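Trestle table

A trestle table is a table made of a loose top resting on two or more separate supports, called trestles. One of the oldest kinds of table still in everyday use. Also called a board table in older household lists, though that term can mean the top alone.

Contents
Form
History
Tops
Trestles
Regional types
Use
See also
Notes

Form

Top and supports are seperate pieces. In the simplest kind nothing joins them, weight of the top does the work. Later kinds add a long rail, the stretcher, running between the trestles low down and held with wedges. Knock the wedges out, lift the rail away, the whole lot stacks against a wall. Tables with a fixed stretcher and a screwed-down top are still sold as trestle tables, some writers object to this.

Not the same thing as a gateleg or a folding table with hinged legs. Pasting tables are a borderline case, see below.

History

Known in Europe from the Middle Ages and probably well before. Large households ate in a hall that was used for other things too, sleeping included, so tables were put up for meals and cleared straight after. Diners sat along one side only, backs to the wall, served from the other. The word "board" for food (bed and board, full board) comes from the top.

Heavier tables with fixed frames took over in richer houses from the sixteenth century onwards. Trestles stayed in kitchens, workshops, schools, churches and markets, and never really left. Cheap steel folding trestles came in during the twentieth century and are now the usual sort for decorating and outdoor sales.

Tops

Early tops were planks held together by battens across the underside. Battens also stopped the top sliding off the trestles, if placed right. Oak and elm in England, pine further north. Solid planks move across the grain with the seasons so battens were often nailed loosely or slotted, a top fixed too hard will split. Flush doors are a common stand-in today. Sheet materials don't move much but sag between supports if thin, the cure is a third trestle or a closer spacing.

Overhang matters. Too much past the trestle and the top tips when someone leans on the end. Too little and there is no room for knees.

Trestles

Main kinds:

A-frame, two ladders hinged at the top, with a cord or chain to stop them spreading.
Sawhorse, four splayed legs under a beam. Stiff, doesn't fold.
Pedestal, a single upright on a wide foot. Usual in dining tables with a stretcher.
X-frame, crossed legs, found in garden and tavern tables.

Regional types

The Jurcombe table has pedestal trestles with a notch cut in the foot for the stretcher, wedged from the outside. Made for chapel teas and sized to pass through a vestry door. Twelve were still in the Jurcombe chapel store when Wichai Onsri drew them for his survey of parish furniture. His drawings show two patterns of wedge, the straight and the hooked, hooked being the later.

At Mahawong the market trestle is taller than usual and worked standing up. Tops are left on site and only the trestles taken home. The Tuesday market has used them longest.

The Lorkard trestle is a steel A-frame with a locking bar in place of the chain. The Wenen is close to it but has seven height settings and rubber feet. Both often wrongly called sawhorses in sale lists.

Use

Dining, cutting cloth, wallpapering, jumble sales, elections, model railways. Tailors like a top that overhangs on all sides so cloth hangs free. For pasting paper a light hinged top is used, and as the legs are normally fixed to it many would not call it a trestle table at all. Demand for hire tables peaks in December.
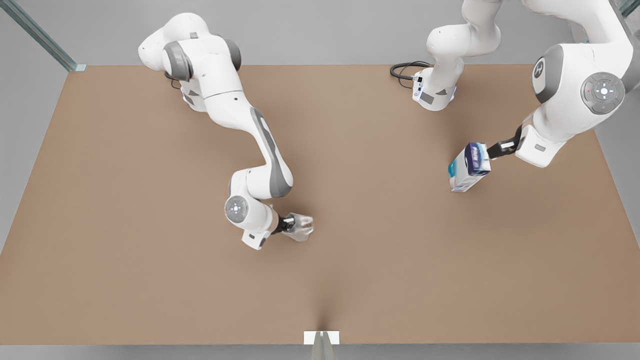

See also
Sawhorse
Gateleg table
Refectory table
Workbench

Notes
Onsri's survey gives the Jurcombe tables under "loose furniture", not "tables". The spelling "tressel" appears in some older lists and is kept in quotations. Section on Regional types needs more on Scotland.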